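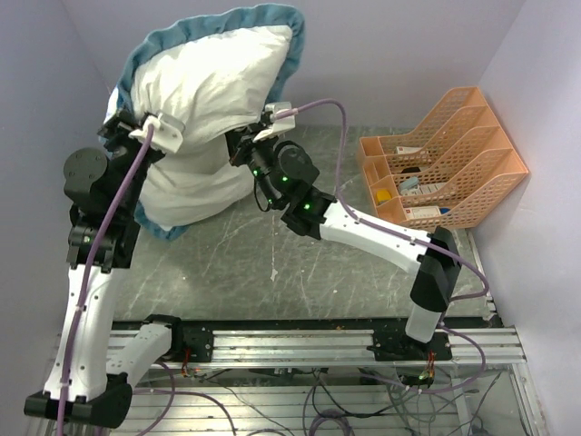 A white pillow with teal-blue fabric at its edges, held up over a metal table.

Flondum bedding exchange to open again on Saturday

The bedding exchange in Flondum will open its doors again this Saturday at 9 in the morning, after a winter break which was longer than many residents wanted. It will be in the same place as before, the former post office on Narkberg Street, and people can bring pillows, pillowcases, sheets and light blankets in good condition. The doors close at 3 in the afternoon.

The exchange started as a small thing between neighbors, with one shelf in a hallway. Last season it gave new homes to 1,272 pieces of bedding. Pillowcases were the largest group, and pillows were the most difficult one. Many people feel unsure about taking a pillow that was used in another house, and the organizers say they understand this very well.

For this reason the rules for pillows are stricter this year. Each pillow must be washed at home before it is brought, and it must be completely dry, also in the middle. Pillows with feathers will not be taken any more. The exchange had too much trouble with them in the last season, when two bags opened during the sorting and the floor had to be swept the whole evening. Pillows with foam inside are also not accepted, unless they are still in the closed package from the shop.

A pillow which passes the check will get a clean case before it goes on the shelf. The cases are chosen by size and not by color, so visitors should not expect that a pair will match. Who wants a matching pair can look in the baskets near the window, where the loose pillowcases are kept, and change it there.

Each household may take 6 pieces in one visit. Children's bedding is not counted in this number. It is not necessary to bring something in order to take something, and no one will be asked for an address or for a reason. Money is not accepted, but the exchange is happy to get strong paper bags and safety pins.

New this year is a short lesson on how to put a case on a pillow without a fight, as the invitation calls it. It will be given at 11 and again at 1 in the back room. The method is simple. The case is turned inside out, the hands go into it up to the corners, and then the corners of the pillow are taken through the fabric. The case is pulled down over the pillow and shaken two or three times. With a thick pillow it helps to fold it the long way first. The back room has space for 80 people if they stand, but the chairs are fewer, and older visitors are asked to come a little early.

There will also be a table with advice about washing. Many pillows become lumpy in the machine, and often they are thrown away when they could still be used for some years. The advice is to wash two at the same time, so that the drum is in balance, to use only a little liquid soap, and to rinse one time more than usual. After this the pillow should be dried slowly and pressed apart with the hands every half hour. A printed sheet with these steps can be taken home. It is available in large letters too.

Parking behind the building is not possible this spring, as the ground there is being opened for new pipes. Visitors who come by car can use the lot at the Tai grocery store, a walk of 6 minutes, which has agreed to this for the day. The bus from Clakon stops in front of the door. Persons who can not carry their bags may stop for a short time on Narkberg Street and ring the bell on the left side, and someone will come out to help.

Bedding that is too worn for the exchange should not be left in front of the door in the night. In the past it was rained on and had to go to the trash. Old sheets and towels without buttons can be given to the animal shelter in Clakon, which takes them on weekdays until 5.

If the day goes well, the exchange will open once a month until the fall. The next dates will be put up on the board beside the entrance and in the window of the library.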